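20th October

The annual review of household storage at this address has now been completed. It was due in March and was postponed twice, first on account of the kitchen floor and then on account of the flu. The author regrets the delay and records the results below for those readers who wrote in after the previous entry on drawer dividers.

The review began with the cutlery. The household had relied for many years on a single drawer, fitted with a Farkex insert that was bought for a narrower cabinet and never sat flat. Items migrated behind it. When the drawer was finally taken out, the contents included 3 corn holders, a fondue fork without a fondue set, and a receipt from the hardware store in Rerumstead for the amount of 3845, in a currency the household has not used since the move.

It was therefore decided that everyday utensils would leave the drawer altogether and be kept in open bins on the table, where they may be reached from either side. 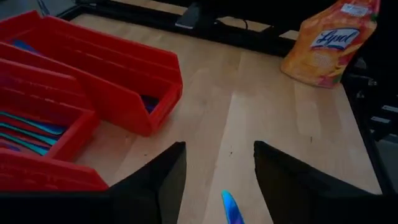

Sorting of the utensils was governed by one rule: a piece used weekly stays out, and a piece used less often goes to the pantry shelf. Application of the rule was less simple than its wording. The soup ladle was moved four times. The colored set presented no such difficulty, as it is in use at nearly every meal, and its blue and turquoise handles are easy to find against the red plastic of the bins. Guests have so far managed without instruction. The bins stand side by side at a slant on the planks, an arrangement which leaves the front of the table free for plates.

The tabletop itself was also considered. The boards vary a little in tone and carry a few small dark marks, and a proposal to sand and oil the surface was discussed at length. The quotation received from Mikuš was 200 for the work and a further 200 for collection and return. The proposal has been declined for the present year – the marks do no harm, and the household would have had to eat elsewhere.

The pantry shelf remains outstanding. Hokia jars have been ordered in the larger size, and the dry goods will stay in their paper bags until delivery. The spice rack will be treated in a separate entry, together with the question of the second can opener.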